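Tea stains in white cups - what do you use?
Kitchen and Cleaning > General
2,046 views

pebbledash
Feb 2, 2025
We moved to a hard water area in September and all our white cups now have a brown ring that won't shift in the dishwasher. I've tried washing-up liquid and a normal sponge, then left them overnight in hot water with a dishwasher tablet. The ring is lighter but still there. The set is Grema, glazed inside and out. I don't want to scratch them. What do you use?

oldkettle
Bicarbonate of soda on a damp cloth. Make a paste, leave it for a few minutes, rub, rinse. Costs next to nothing and I've done it for years on bone china.

marrowfat
Bicarb works but it is a mild abrasive, so go easy on anything with gold trim or a printed pattern. Plain white should be fine.
The dishwasher may be part of the problem. Have you set the water hardness on it? Ours was left on the factory setting and everything came out with a film. It takes a minute to change and it's in the manual.

pebbledash
It's a Cordier and it was here when we moved in. No manual. I'll see if I can find one online.

twoandahalfsugars
Thin bleach, well diluted, half an hour, then rinse several times. That's what the café I worked in did at the end of every week and the cups looked new.

oldkettle
I wouldn't put bleach in anything I drink from. There's no need for it when bicarb does the job.

twoandahalfsugars
Plenty of people sterilise things with it. You rinse it off. Bicarb on 300 cups would have had me there until midnight.

marrowfat
You're both talking about different jobs. For a few cups at home I'd stay with bicarb or an oxygen stain remover. Fadex powder is the one I buy, a teaspoon per cup topped up with hot water. Don't mix any of it with bleach, and don't mix bleach with vinegar either.

lowshelf
Denture tablets. One per cup, warm water, leave for an hour. They do teapots and flasks too - anything you can't get your hand into.

pebbledash
Did the bicarb on 2 cups last night and Fadex on another 3. Both came up white. The bicarb took more rubbing, particularly in the corner where the side meets the base. The Fadex ones I just rinsed out. I've also found the Cordier manual and the hardness was set to the lowest level, so that's been changed.

oldkettle
Glad it worked. You'll get the ring back if you leave tea sitting in them, whatever the water is like.

lowshelf
A filter jug helps as well. We have a Dasow one and there is far less scum on top of the tea. The cartridges add up over a year, though, so it depends how much it bothers you.

marrowfat
I gave up on filter jugs. Ours lived on the worktop half empty and I ended up filling the kettle from the tap anyway.

cornerpiece
Does the shape matter? I'm choosing new cups and like the angular ones, but I wonder if the stain collects in the creases.

pebbledash
Depends if the inside is angled as well as the outside. Ours are round inside so I can't say.

cornerpiece
Thanks. I'm going for a white one with flat sides and a shiny glaze, and a plain light wood mug tree to go with it. I want them out on the side because the cupboard is full. Same sort of style as these:

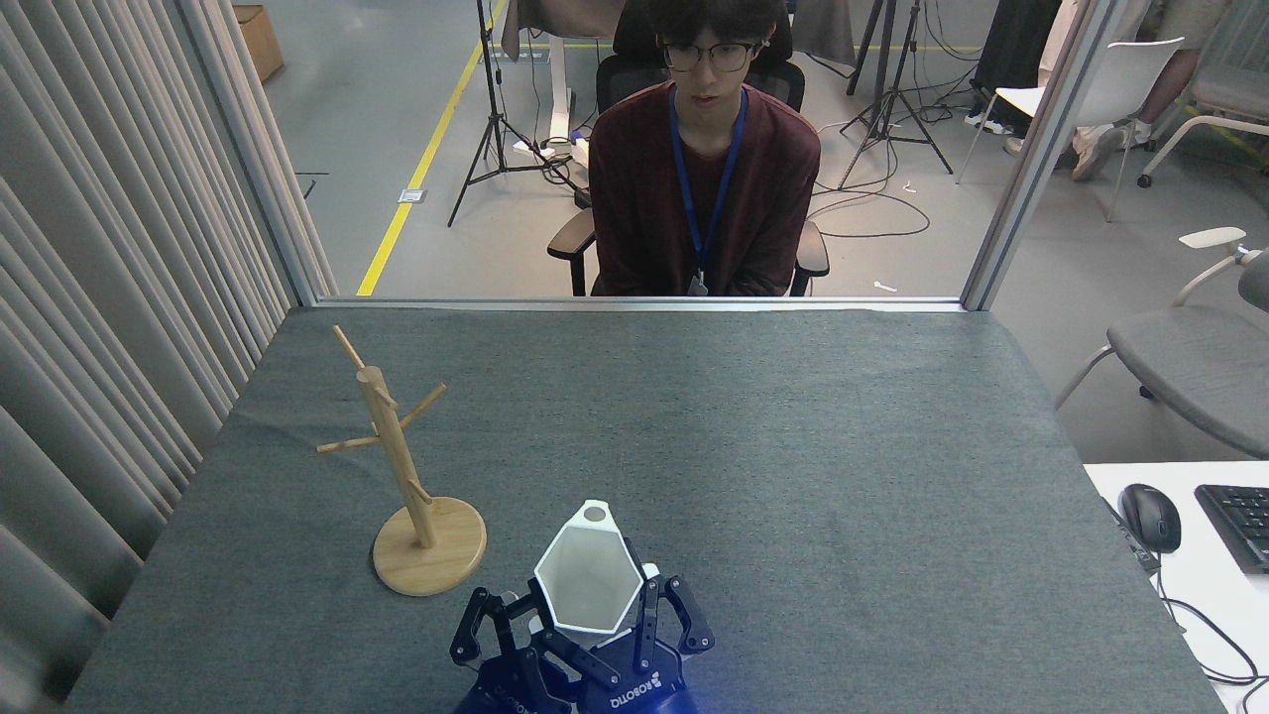 Related threads
Limescale in the kettle - vinegar or citric acid?
Dishwasher leaves a film on glasses
Mug tree or hooks under the cupboard?
Getting coffee smell out of a flask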